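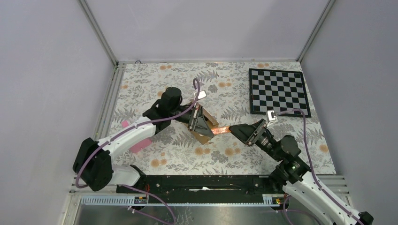 Materialkunde für Gestaltung und Werken
Skript zur vierten Sitzung: Pappe, Schaumstoff, Metallband und der bedruckte Untergrund
Lehrende Person: Akash Tiwari

Worum es heute geht

Letzte Woche haben wir über Holz gesprochen, und ich habe mich sehr gefreut, wie viele von euch danach noch mit Furnierresten in der Hand auf dem Flur standen. Heute kommen die Werkstoffe dran, die meist ganz unten in der Kiste liegen: braune Pappe, ein Schaumstoffblock, ein dünnes, glänzendes Band. Dazu der Untergrund, auf dem wir arbeiten, denn der verändert mehr, als man denkt! Bringt bitte am Montag euer Heft mit, wir zeichnen viel.

1. Pappe

Pappe ist für mich der schönste Anfang überhaupt, weil sie so bereitwillig mitmacht und trotzdem einen eigenen Willen hat. Technisch unterscheiden wir Vollpappe (durchgehend dichte Fasermasse) und Wellpappe (eine gewellte Lage zwischen glatten Deckenbahnen). Welche von beiden ihr vor euch habt, verrät die Schnittkante sofort. Von oben gesehen können zwei braune Stücke völlig gleich wirken.

Entscheidend ist die Laufrichtung. Bei maschinell hergestellter Pappe liegen die Fasern überwiegend in einer Richtung, und entlang dieser Richtung lässt sie sich deutlich leichter biegen und sauberer falzen. Der Test dauert keine Minute: Stück auf die flache Hand legen, leicht zusammendrücken, um 90 Grad drehen, noch einmal drücken. Eine Richtung gibt nach, die andere sträubt sich. Zeichnet mit Bleistift einen Pfeil auf jedes Stück, auch auf die kleinen! Ich habe in der Projektwoche mit Wudden einen ganzen Nachmittag mit Schachteln verbracht, deren Deckel sich quer gewölbt haben, und jedes Mal fehlte der Pfeil.

Zum Festhalten: Ein flaches Pappstück rutscht, sobald man nur an einer Ecke zieht. Drückt es nahe der Stelle an, an der gearbeitet wird, und lasst die Ecken ruhig überstehen.

2. Schaumstoff

Jetzt wird es weich. Schaumstoffe bestehen zum größten Teil aus Luft, und die Form der Poren bestimmt ihr Verhalten. Bei offenzelligem Schaum sind die Poren miteinander verbunden, er nimmt Wasser auf und lässt sich fast vollständig zusammendrücken. Bei geschlossenzelligem Schaum bleibt jede Blase für sich, er federt härter und schwimmt gut.

Ein rosa Schwammblock ist ein wunderbares Übungsobjekt, gerade weil er rechteckig ist. An den geraden Kanten erkennt man jede Verformung. Legt ein Lineal an, drückt mit dem Daumen in die Mitte und beobachtet, wie weit die Kante nach außen wandert. Dann dasselbe am Rand. Skizziert beide Zustände nebeneinander, am besten in Originalgröße.

Beim Schneiden gilt: lange Klinge, wenig Druck, viele Züge. Wer drückt, schneidet eine Kurve, und die sieht man erst nach dem Loslassen (ich lerne das jedes Semester neu).

3. Dünnes Metallband

Mein Lieblingsteil! Ein schmales, kupferfarbenes Band fängt das Licht ein, dass man es am liebsten gar nicht mehr weglegen möchte. Aber Vorsicht mit dem Wort Kupfer. Kupferfarben sind auch beschichtete Folien, lackiertes Aluminium und manches Geschenkband aus Kunststoff. Schreibt in eure Protokolle zuerst nur die Farbe und den Glanz auf und den Werkstoff erst nach der Prüfung.

Drei einfache Prüfungen reichen für den Anfang:

Biegeprobe. Das Band um einen Bleistift legen und loslassen. Weiches Kupfer bleibt weitgehend in der neuen Form, eine Kunststofffolie springt eher zurück.

Klangprobe. Ein Ende halten, mit dem Fingernagel gegen das andere schnippen. Hört genau hin, der Unterschied ist wirklich schön.

Leitprobe. Mit dem Durchgangsprüfer an beide Enden gehen. Eine Lackschicht kann das Ergebnis verfälschen, deshalb an einer Ecke leicht anschleifen.

Noch etwas zur Handhabung. Dünne Bänder haben scharfe Kanten, also flach anfassen und niemals durch die Finger ziehen. Wenn ihr ein Band an Pappe ansetzt, braucht ihr zwei Haltepunkte: einen auf der Pappe, einen am freien Ende. Dazwischen bleibt das Band leicht gespannt. Zu viel Zug, und es knickt an der Pappkante. Zu wenig, und es verdreht sich.

4. Der Untergrund

Viele von euch arbeiten auf weißem Papier oder auf grauen Schneidematten, und das ist völlig in Ordnung. Ich möchte euch trotzdem für gemusterte Unterlagen begeistern! Nehmt eine Matte mit grauen Farnwedeln, Blattzweigen und runden orangefarbenen Blüten auf weißem Grund. Braune Pappe hebt sich darauf ruhig und klar ab, als geschlossene Fläche im Gewimmel. Rosa bleibt auch in kleinen Ausschnitten gut auffindbar. Ein orange-kupfernes Band dagegen spielt mit den Blüten zusammen, und das Auge muss kurz suchen, wo das Muster aufhört und das Material anfängt.

Genau dieses Suchen ist der Stoff für unsere Farbübung. Der Simultankontrast, den wir im Zusammenhang mit dem Dramani-Entwurf besprochen haben, taucht hier im Kleinen wieder auf: Neben Orange wirkt neutrales Grau ein wenig bläulich, neben Rosa eher grünlich. Probiert es aus, bei Tageslicht und noch einmal unter der Lampe.

Übung für die Sitzung

Arbeitet zu zweit. Jedes Paar bekommt ein Stück Pappe, einen Schwamm und ein Band von 125 mm Länge.

Laufrichtung der Pappe bestimmen und markieren.
Biegeprobe mit dem Band, Ergebnis als Skizze.
Band so an die Pappe anlegen, dass es 8 mm überlappt. Eine Person hält die Pappe, die andere führt das freie Ende.
Danach tauschen. Es fühlt sich auf der anderen Seite ganz anders an!
Alles auf eine gemusterte und anschließend auf eine einfarbige Unterlage legen, je eine Farbskizze.

Für das Heft

Eine halbe Seite pro Werkstoff genügt, gern mit eingeklebter Probe. Die Tabelle zu den Porengrößen liegt im Ordner Ula, die Musterkarten von Beridar hängen neben dem Waschbecken. Bitte nach dem Anschauen wieder in der alten Reihenfolge aufhängen.

Nächstes Mal: Filz und andere Vliese. Wer zu Hause einen alten Wollpullover hat, der beim Waschen eingelaufen ist, bringt ihn mit.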